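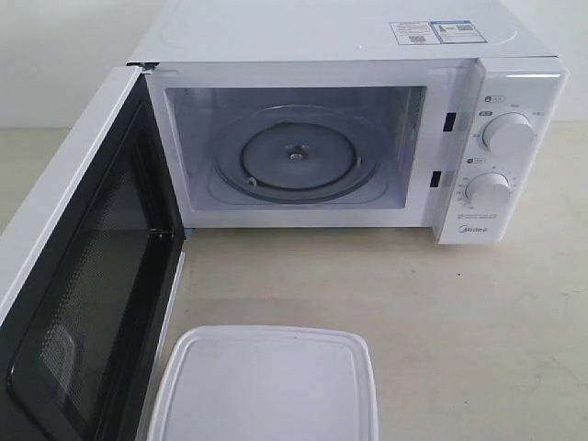 Microwave with the door fully open, glass turntable in place, lid on the table in front.

Fendport Articulate – planning for doors, dials and lids

By Friederike Pfeiffer, May
2 min read

Fendport Articulate is a motion planning module for arms that work with household appliances. It takes a depth image and a joint model of the appliance and returns a path that respects the hinge, the dial axis and the arm's own limits.

A microwave model has three moving joints: one for the door and one for each rotary dial. The door joint is fitted from the hinge line and refined while the arm pulls. Glossy door windows often leave holes in the depth data, so the fit uses the outer door edge and ignores the glass. Clear turntables are handled the same way, from the rim.

Thin flat items such as container lids go through the Nedgate grasp library, included with every license. It slides a lid to the table edge when there is no room for a finger underneath.

Replanning runs at 15 Hz on the control PC. The library ships with 46 appliance templates, and a new one takes roughly 2 hours to set up in the editor. Dial positions are entered by hand – printed scales are not read in this release.

Works with Pivis and Sperling controllers. Logs export as plain CSV.

Contact: Reinhold Voß, Fendport sales desk | © Fendport | Back to top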